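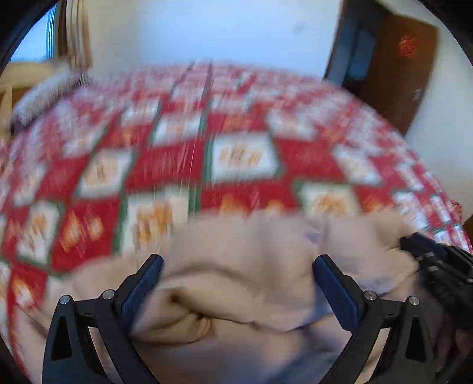

The bedding floor at Charvát was the part of the open day I had come for. We went up at ten, once the Bradby bus was in, and Matěj Zeman took our group through.

They stock 300 patterns and keep 100 of them made up at any time. Checks in red and white are still the steady seller, and the plain beige goes mostly to guest houses. Matěj said a check is harder to lay on a bed than a plain – the lines show up any crooked edge, and a plain colour forgives a lot.

We then had a go at spreading covers ourselves. I started at the head, which was wrong. You start at the foot, square the corners and work up.

Downstairs is cutting and hemming, 2000 covers in a normal month and 4000 in March. It was loud and we didn't stay long. Tea and buns in the Trakau room after, and the seconds shop was open until three. I bought two pillowcases.

Parking is on the Ridska side, through the second gate.

Comments (3)

Matúš Skála
Is the seconds shop open on ordinary days?

bradbybus
Mornings only when I went. Cash is best.

Jen K
We fold ours in thirds first, much easier on a double.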